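Last updated: July
Reading time: 2 min

Speaker notes — Growing Garlic in Honwood

Slide 1. Wait for the door to close. Say hi, thank Givside Garden Club for the coffee, get a show of hands: who has grown garlic before? Who tried once and got tiny bulbs? (Go easy on them, that was me for years!)

Slide 2. Why I love it. You plant it when everything else is finished, and then in the dead of winter there's this little green row poking up through the straw. Tell the story of the first bed on Floltum Road, 59 cloves, all planted upside down. They came up anyway — small and crooked, but they tasted wonderful.

Slide 3. Hardneck or softneck. Hardneck for our winters, and you get the scapes too. Softneck if you want to braid. Pass the braid around. Let people smell it.

Slide 4. Planting. Break the bulbs up the same day you plant. Biggest cloves go in the ground, small ones go in the soup. Pointy end up, two inches deep, six inches apart. Last fall I put in 121 and had my knees on a folded feed sack the whole time, so mention the kneeling pad.

Slide 5. Mulch. Straw, and plenty of it. Chopped leaves work great if you can get them. Don't rush this slide, people always want to write things down. 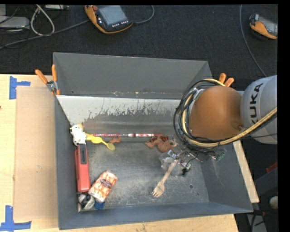
When do I know the bulbs are ready to pull?
Look at the leaves. When the bottom three or four have turned brown and the top ones are still green, dig one up and check it.

Slide 7. Curing. Shade, moving air, a few weeks. My neighbors on Dewulf Lane use the rafters of their porch and it looks fantastic.

Slide 8. Seed swap by the back table. Bring up the club order form, and remind everyone to label their bags!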